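Ticket 682 – right arm, cable loop at gripper snagging / grip fault mid-move
Site: Wirkley
Cell: two-arm tabletop cell, marble-top folding tables
Opened: December 12, 2021
Status: open, see bottom
Priority: was high, dropped to normal after the cable fix

Reported problem
Right gripper throws a fault partway through a lift. Jaw stays shut, arm stops, have to clear it by hand from the Pludent panel. Happens with cutlery, happens with the soft stuff too. Left arm fine so far.

Loop at the gripper is what to look at. One with the purple teardrop, one with the fork, same arm both times. 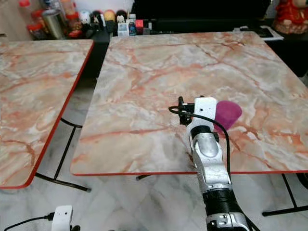
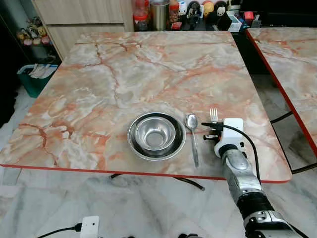 Pulled the log first. Fault is always "position feedback lost", never overload. So not gripping too hard, whatever the last ticket said. Current looks normal right up to the stop.

Checked so far, in order

1. Power cycled controller. No change. Faulted on the 7th lift.

2. Swapped to left arm program, mirrored. Ran 50 lifts clean. So not the program.

3. Jaw pads. Cleaned with alcohol wipe, let dry. Bit of grime on the inside finger, nothing major. No change.

4. Re-zeroed the gripper from the panel. Zero was fine anyway. No change. Waste of time but its on the checklist.

5. Table shift. Somebody had leaned on the right hand table and the gap had opened up. Pushed it back, re-taught the front corner. Fixed the small offset we were seeing on the spoon pick but NOT the fault.

6. Connector at the gripper end. Felt seated. Unplugged, looked at the pins, plugged back. Ran 7 lifts ok and then same fault. Thought I had it.

7. Wiggle test. Arm powered, brakes on, jaw closed on a fork. Moved the loop by hand a little at a time. Pushed it back toward the forearm and feedback dropped right away. Let go, came back. Did it again, same. So its the cable or the first inch of it at the plug.

Cause (pretty sure)
Loop too short when the wrist rolls all the way over. Pulls on the plug from the side. After enough rolls the strain relief goes soft and the wire moves inside the boot. The Kident drawing shows the loop longer and clipped at two places on the forearm. Ours had one clip and it had slid down.

Checked the build notes – clip was moved in November when the wrist collar came off for the grease job and I don't think it ever went back where it was. No note either way.

What I did
– powered down, tagged out
– cut the old tie, pulled slack up from the lower joint
– made the loop bigger, rolled wrist by hand to both ends, no pull on the plug at either end
– second clip on the forearm, just past the wrist
– heatshrink over the soft bit of the boot. TEMPORARY. Not a repair
– powered up, re-zeroed, slow speed first

Test after
Slow, 50 lifts mixed (fork, spoon, small bowl, sponge type thing). No faults.
Normal speed, 200 lifts, same mix. One fault, near the end, on a full roll with the fork. Feedback lost for a blink and came back before the stop timer ran out, so it logged a warning and kept going. Better than before but not gone. Cable is damaged, the routing fix just takes the load off it.

Bigger loop can catch the rim of the outer bowl if you come in low from the right. Had it touch once at slow speed. Raised the approach height a bit for the bowl picks. If anyone edits that program please keep the height, don't copy the old number back in.

Parts
Need one gripper cable, right hand, with molded boot. Van Dijk has it listed, they say in stock but they said that last time. Ordered two so there is a spare in the drawer. Also a bag of the small forearm clips, we are out.

Do not use the long extension cable off the shelf instead. Tried that on the other cell, picked up noise and you chase the same fault for a day.

Until the cable comes
– ok to run right arm at slow speed
– no full wrist roll. Limit is set in the panel, page 2, leave it on
– look at the loop before each start. Should sit over the top of the gripper and come down the right side of the arm, no kink
– if it faults, jaw stays closed. Hold the part, then open from the panel. Don't pull it out of the fingers, thats how the pad got torn on the last one
– keep feet off the table legs. Tables are not bolted and every bump means teaching the corner again

When the cable comes
1. Power off, tag out, wait for the panel light to go dark
2. Photo of the routing before taking anything off
3. Swap, both clips back at the pencil marks I put on the forearm
4. Hand roll to both ends
5. Re-zero
6. Put bowl approach back to check, raise again if loop touches
7. 200 lifts normal speed with full roll turned back on. Zero warnings or it stays open

Also should look at the left arm while the tools are out. Same age, same single clip. No fault yet but I wouldn't wait. Opening a seperate ticket for that so this one doesnt get any longer.

Update – Van Dijk confirmed the order, no ship date yet. Leaving this open.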